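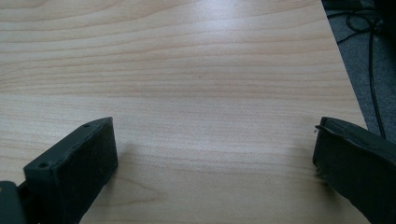
Liudmyla Skoryk thought we should start with the teleoperation rig and leave the hand-held gripper for later, and she told us so in our very first project meeting. Her point was that a person driving the arm from a distance can only ask for things the arm can do. A person walking up to a table with a gripper in their fist can reach, twist and lean in ways the arm never will. She was right about that, and it shaped the whole semester, but we started with the hand-held tool anyway and I'm glad we did!

Project Prallora: teaching a pick-and-place task by demonstration

1. What we wanted to find out

Our question was simple. If you have one afternoon to show a robot a new task, do you get better demonstrations by holding the gripper yourself or by steering the arm with a remote controller? We picked one task for both: pick up a small plastic cup, carry it across a bare tabletop and set it down on a paper coaster.

2. How we recorded

The hand-held gripper has two dark fingers with padding on the inside faces, and its camera looks down past them at the table. You squeeze the trigger, the fingers close, and everything gets logged – camera, finger opening and the path of your hand. After 2 practice runs most people stopped thinking about the tool at all, and that was exciting to watch.

For remote control we used the Anville arm with a pair of joysticks (one for moving, one for turning the wrist). It is slower and it takes patience. I spent my first session knocking the cup over and laughing about it.

We ended up with 59 demonstrations we were happy with. Every demonstration began with the gripper open and nothing between the fingers, so the model would always see the same kind of start.

3. What went wrong

Light was our biggest headache. A pale wood table can throw back a lot of glare, and the part of the grain under the bright patch washes out. Our tracking software likes texture, so it drifted in there. We moved the lamp, recorded the worst runs again and wrote the lamp position into our setup sheet.

The second problem was the one Liudmyla had warned us about. Of the hand-held runs, 18 had a wrist angle the arm could not copy. Washington Bastos wrote a checker that replays each path against the joint limits and flags the bad ones right after recording – a huge time saver, and my favorite piece of code in the project.

The padding deserves a mention too. Frayed edges on a finger pad change how a thin cup rim sits in the grip. Next time I would look the pads over before every session and keep spares in the drawer.

4. Results so far

The policy trained on hand-held demonstrations moved more smoothly and reached the cup faster. The one trained on remote control was jerky, but it stayed inside the arm's limits every time. When we mixed both sets, the arm kept most of the smoothness and hardly ever stalled. Seeing it set the cup down cleanly for the first time made the whole lab cheer.

5. What comes next

We have 4 weeks left in the lab. Washington wants to try a second table with a darker surface, and I would love to test a task that needs two steps, like lifting a lid and then placing something inside. Liudmyla has asked for a fair comparison of operator fatigue, with the same person doing both methods on the same day. The setup sheet and the checker are in the shared Prallora folder, under "tools".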